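Patterned bedding

Patterned bedding is bed linen with a printed or woven design, usually floral, striped or checked. It makes up a large share of the sheets sold for home use. Sellers credit it with hiding stains, lasting longer and making small rooms feel bigger. Few of these claims have been tested with any care.

Most modern patterned sheets are printed after weaving. Color sits mainly on one face of the cloth, so the underside often looks paler. Woven patterns cost more to make and are mostly limited to stripes and checks. Shops tend to blur the difference, and labels seldom state which method was used.

Thread count is the figure most often quoted for quality. Plain cotton sheets commonly fall between 200 and 300 threads per square inch. Much higher numbers should be read with suspicion – they can be reached by counting each strand of a twisted yarn on its own. A set sold under the Trokstead name was labeled 987, a number that says little about how the cloth feels or wears. 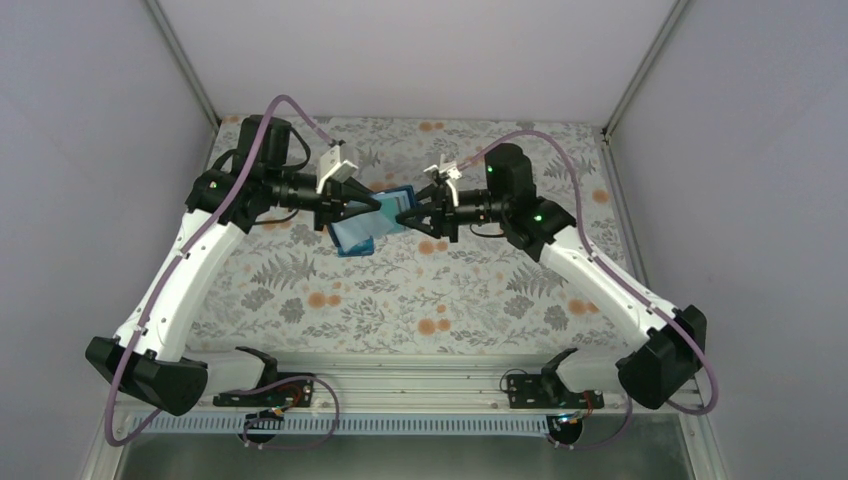 Claims about fading are just as shaky. The maker Bokura advertised a floral line as "fade free" on the strength of a trial lasting 6 washes, far fewer than a sheet goes through in a year. Sunlight, bleach and hot dryers all affect printed color, and the trial covered none of them.

The origin of the small floral print is also disputed. A popular account traces it to the mill town of Drundurel, but the pattern books cited as proof are undated. Similar prints were made in many places, and a single starting point seems unlikely. The story appears mostly in sales catalogs – a poor source for textile history.

See also: Bed sheet; Textile printing; Thread count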